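My house rules for robot sims (and why I finally wrote them down)

By Chin-lung Huang
October
Last updated: Friday, 9:40 pm

I build little simulated rooms for a robot arm in my evenings, and for most of a year I had no rules at all. Then I tried to rerun one of my own tests and couldn't. So I have rules now.
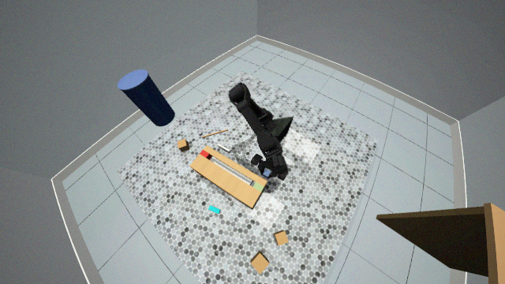 Rule one: everything gets a name before it gets a position

The tray in my current room is called "tray." It used to be called "box_final_b," and the pencil was something worse. I share these files with a couple of people from the Allville robotics meetup, and they were spending their first half hour just working out which thing was which. If a stranger can't guess what the name means, it gets changed before I save.

The tray also has a red marker at one end and a green one at the other, and the notes have to say which end they mean by color. I used to write "left end" and then move the viewpoint. You can guess how that went. Colors stay put when you swing around to look from up high — left and right don't.

Rule two: write down what counts as done

This one started an argument! My friend Moradi says a placement is good if the object ends up touching the tray. I say the gripper has to be open and clear of it too, and the object has to sit still for 2 seconds. We went back and forth over a whole pot of coffee, and in the end we used mine, mostly because I was the one typing. But the real lesson for me was that we'd both been reporting success rates for weeks and they meant different things.

So the definition goes at the top of the file now, in plain words, before the first run. And if I change it halfway through, the old runs get thrown out. All of them. Yes, it hurts.

Rule three: leave some clutter in

It's tempting to clear the mat down to the one thing you care about. My early rooms were like that and the arm looked brilliant in them. Now I keep cardboard cubes, a pencil and whatever else lying about, and a run that knocks into something it had no business touching gets marked, even if the main job went fine.

Rule four: no bragging under 200 runs

I do 500 when I can leave the computer going overnight, but 200 is the floor. My first write-up (on my old blog, Brekoretti, please don't go looking) was based on about 70, and I'd quietly skipped the ones where the arm got stuck. Stuck runs count. They go in the table with everything else, and so does the random seed for each one.

Rule five: say it's a sim

First line of any write-up, and again next to any number. Fornari, who runs the meetup, makes us say it out loud before we show anything, which felt silly the first time and I've come around to it. A good result in my room tells you about my room. Friction is a number I typed in.

I still haven't settled on a rule for lighting. Mine is soft and even all over, and I suspect that's too kind to the arm, but I don't know yet how much variety is enough. If you have a checklist you use for that, send it over and I'll try it on the next batch.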